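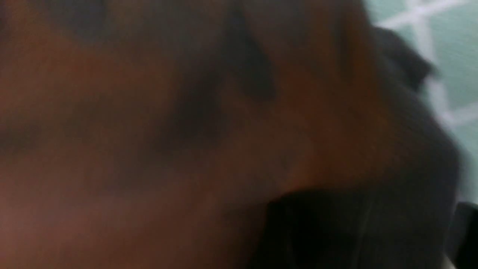 Reviewed by T. Boiko

I've had the Otstead storage ottoman in brown for 6 weeks now and I'm a little bit in love with it. I'd been putting shoes, blankets and one very large bag of yarn on the floor next to the couch since February, and my only goal was to stop tripping over them. Well, it does that and then some!

First, the color. I was worried it would be that flat, dull brown you get on cheap furniture, but it's a warm one, with a reddish side to it and more of an orange tan where the light catches it. Next to my gray rug it looks great. (My sister says it reads as rust. I say brown. We've agreed to drop it.)

It showed up on a Saturday in one box, and putting it together took me 34 minutes, including the time I spent looking for my screwdriver. The instructions are all drawings and the one for the hinge is hard to read, so go slow there. I had to take mine off and flip it.

The lid is firm enough to sit on and I've used it as an extra seat plenty of times, usually with a plate on my lap. Inside I fit 2 thick blankets, the yarn and a board game, and it still closes flat. My old one from Gavham couldn't handle the blankets alone.

Couple of gripes. The feet are short, so my vacuum won't go under, and the lid comes down fast if you let go of it. Watch your fingers! I'd also love a handle on the side, as it gets heavy once it's full and I like to move things around a lot.

Would I buy it again? Yep, and I'm already eyeing the smaller size for the hallway.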